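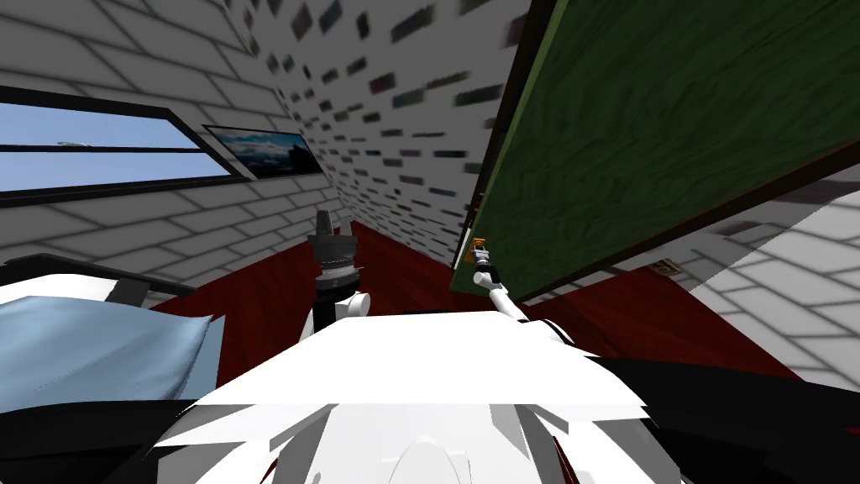 Speaker notes, student robotics session, November
Akihiko Uchida, for the Ernari team

Start with the handle. Don't introduce the team yet.

Ask the room who thinks the door is about to open. Wait for hands. Then say: the gripper is on the lever and that is all you know from this. We had a score sheet in first term that gave a point for contact, and by that sheet we looked brilliant.

Next: the numbers. We ran the bedroom door task 4000 times in simulation. Contact with the handle, 1246. Door open far enough to drive through, 915. Put both up side by side and leave them there. Last year's poster only had the first kind of number on it and I helped make that poster, so go easy.

(If someone asks why the left arm isn't doing anything: it has no job in this task. We tried giving it one. Slower, and it hit the bed.)

Now the grumble about simulators. Keep it under two minutes. The brick wall is a picture of bricks. The wood grain on the door is the same sort of thing. Fine for looks, but our hinge friction was a number Ebihara's group picked and we copied. We never measured a hinge. When we changed the value a little, the policy started letting go early. I'd like somebody to tell me what a normal bedroom door feels like in those units, because I asked three people and got three answers.

Mention the head view. The robot sees a lot of its own white shell and the room comes out on a lean. Students complain about this every year and want a nice level camera in the corner. Tell them they can have one for watching. The policy doesn't get it.

Slide on Tidano, the club's real robot. Be plain: 2 attempts at a real door. First one, the fingers slid off the end of the lever. Second one, we hit the stop button. Do not say "promising". Esum used that word in their talk and got asked what it meant.

What I'd do if I ran the course again:
Score the open door and nothing before it.
Make every team borrow a real handle in week one.
Let them change the door colour last, if at all. We lost an afternoon to green.

Questions. Somebody will ask if simulation is a waste of time. I don't think so, it saved us a pile of broken fingers. I just want to see the second number whenever I'm shown the first.

Leave the laptop plugged in for Ebihara's group, they're on next.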